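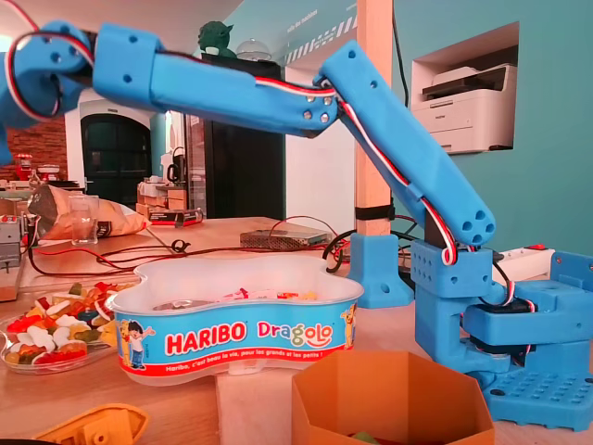
Febrero de 2021
Kai Teuber

Derecho administrativo II. Tema 7: Cese de altos cargos

1. Nombramiento y cese. Salvo norma expresa en contrario, quien nombra puede cesar. El cargo de libre designación no genera derecho a la permanencia.

2. Cargos con mandato fijo. El cese anticipado exige causa tasada: incapacidad, incompatibilidad o incumplimiento grave. La pérdida de confianza no figura entre ellas.

3. Motivación. En el supuesto Vuseck, el ministro cesa al director de la agencia reguladora mediante una resolución de 3 líneas. Cuestión previa: naturaleza del cargo. Si es discrecional, basta la competencia del órgano - aunque subsiste el control de los elementos reglados y de la desviación de poder.

4. Suplencia. El suplente ejerce la competencia, no la adquiere. Véase el supuesto Antal, pág. 85 del dossier.

Lectura para abril: dossier completo, apartado sobre dimisión y cargo en funciones. Comentario escrito, máximo 600 palabras.

Comentarios

Marta G.: ¿El punto 3 se aplica también a los subdirectores?

K. Teuber: Depende de la forma de provisión. Se ve en el tema siguiente.

rlopez: En mi dossier falta el supuesto Antal.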